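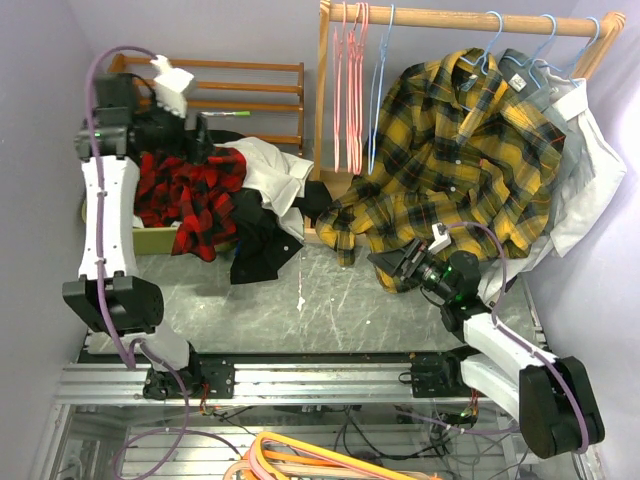 Rangement du linge — poste 4, galerie

Le poste 4 de l'atelier Clorkel est consacré au tri et à la mise sur cintre de vêtements courants : chemises, hauts unis, pièces sombres sans motif. Le plan de travail est un plateau gris moucheté, entouré de parois lavande pâle. La teinte des parois a été retenue pour son faible contraste avec le blanc et sa bonne séparation avec les rouges et les jaunes.

Les notes qui suivent sont classées par élément. Elles reprennent la nomenclature du cahier Tudose, révision 3.

Penderie
Tringle horizontale en bois, montant en bois à l'extrémité gauche. Cintres roses en fil groupés côté gauche, un cintre bleu nu à côté, trois cintres bleus garnis plus à droite. Le cahier distingue les deux couleurs : rose pour la réserve, bleu pour le service.

Chemise à carreaux jaunes et noirs
Flanelle, étiquette blanche près du col. Le vêtement pend à l'avant de la penderie et le bas repose en partie sur la table. Référence interne : Ovau, lot d'automne. La flanelle garde mal un pli net ; le repassage n'est pas prévu dans la procédure.

Bac vert olive
Contenance nominale : 20 pièces, linge non plié. Chemise à carreaux rouges et noirs à l'avant, chemise blanche froissée sur le bord supérieur droit, vêtement noir qui déborde sur la table. Le bac se place dans l'angle arrière gauche, sous le râtelier.

Textile noir
Posé à plat de catégorie : « divers, à identifier ». Il s'étend vers le centre du plateau. Les pièces noires sont traitées en dernier — leurs coutures se lisent mal sur un fond gris.

Râtelier
Trois traverses horizontales en bois, avec une fine tige verte et blanche posée dessus. Hauteur non réglable. Le modèle Brarkbridge, plus large, a été écarté faute de place.

Ordre de traitement
Les pièces à carreaux passent en premier, puis les blanches, puis les noires. Une chemise se met sur cintre col vers le haut, premier bouton fermé, ourlet dégagé du plateau. Le cintre est ensuite poussé vers la droite de la tringle. Les cintres roses ne sont utilisés qu'après épuisement des bleus.

Entretien
Lavage des textiles du poste à 30 degrés, séchage à l'air, sans adoucissant. Le plateau se nettoie au chiffon humide chaque lundi avant la première série. Les cintres déformés sont retirés de la tringle et remplacés à l'identique.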